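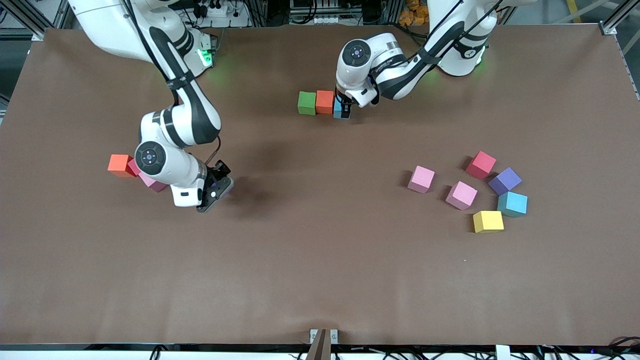 Green, orange-red and light blue cubes in a short row, with a looser group on the right side of the work table.

Siter Block Sets: Progress Report to the Deng Fund
Prepared by Haoran Jiang, Dirura
August 8, 2022

Work since the last report

The April report covered the choice of cube size and the first color list. Since then we have finished the color list, tried the layouts for the activity cards, and made a start on packing. We are 2 weeks behind the schedule in the grant agreement. The delay came from the boxes, which arrived with lids that didn't close over a full set. The supplier replaced them at no charge.

We now have 1,788 cubes on the shelves at Esthorpe. The grant calls for 96 sets, and we still expect to deliver all of them.

Color list and grouping

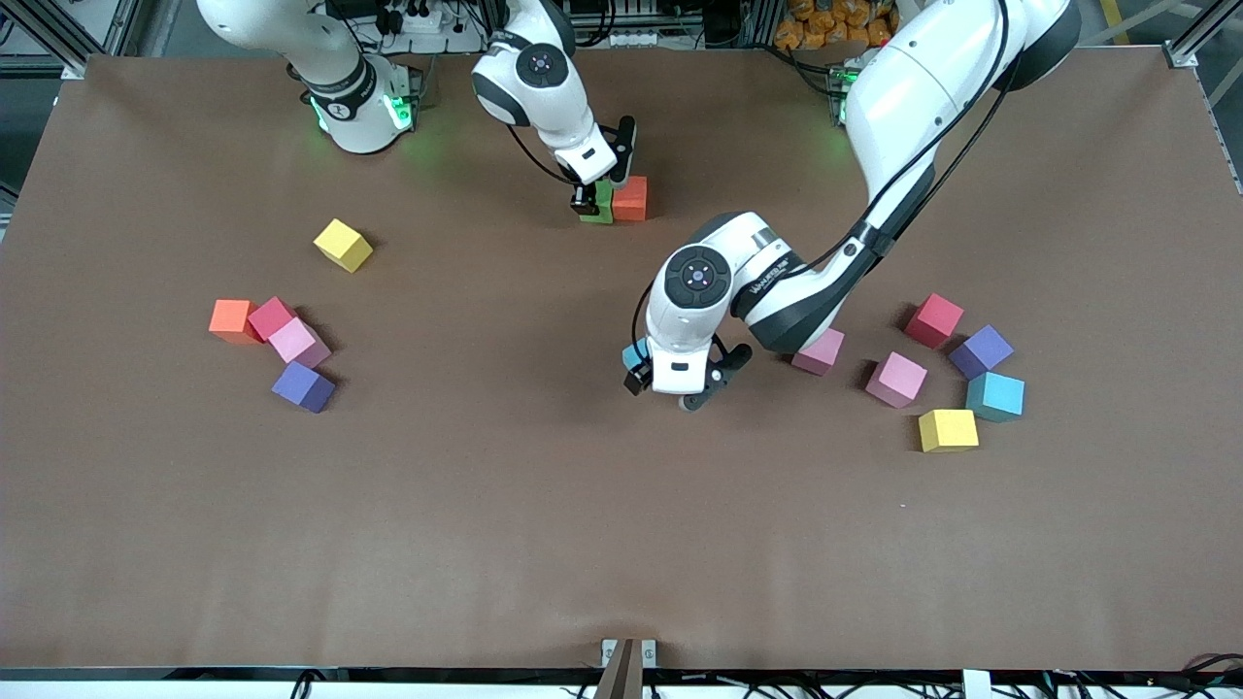 The cards ask children to do two things with the cubes: put them in groups and put them in rows. Starting arrangements need to be easy to read from across a big table. Spread-out groups work well if there is clear space between them. A single cube set well apart also reads clearly, like the yellow one at the upper left, and we have used that idea for the "which one is by itself" card. Green and orange-red are easy to tell apart even when the two cubes are pressed side by side.

The pinks have been harder. Light pink and the stronger pink are fine next to each other, but people mix them up when they are at opposite ends of the table. We have changed the cards so that no task depends on telling one pink from the other. Both stay in the set.

Touching and not touching

Thirteen of the cards were redrawn in July. Most of those were about cubes that touch. The old drawings showed faces lined up flat, and teachers who looked at them asked what to do when two cubes meet only at a corner. 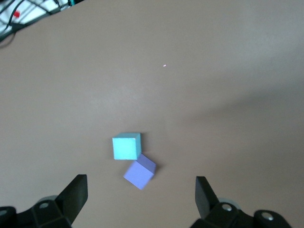

We decided that a corner counts as touching. The teacher page now says so in one sentence, and two of the redrawn cards show a turned cube so the question comes up early. The wording for the row cards was also shortened. "Make a row" now means side by side with no gap, and the cards that allow gaps say "make a line" instead.

Checking and packing

Every cube is looked at on all faces before it goes in a box. Small marks are accepted. Broken corners are not, and neither is any cube that rocks when it is set down. Foam pieces get a second look for dents, and we are keeping a tray of doubtful ones to go through together before we settle the limit.

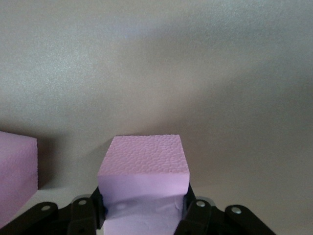

Pink foam block, textured on top and smoother in front, with soft dents and a few grayish patches.

Budget

Spending on materials is on plan. Printing will cost slightly more because of the redrawn cards, and we would like to move the unspent travel money to cover it. A revised budget page is attached for your approval.

Next steps

Settle the limit for dents and clear the tray.
Send the final cards to the printer.
Finish packing and agree on a delivery date with the Esthorpe schools.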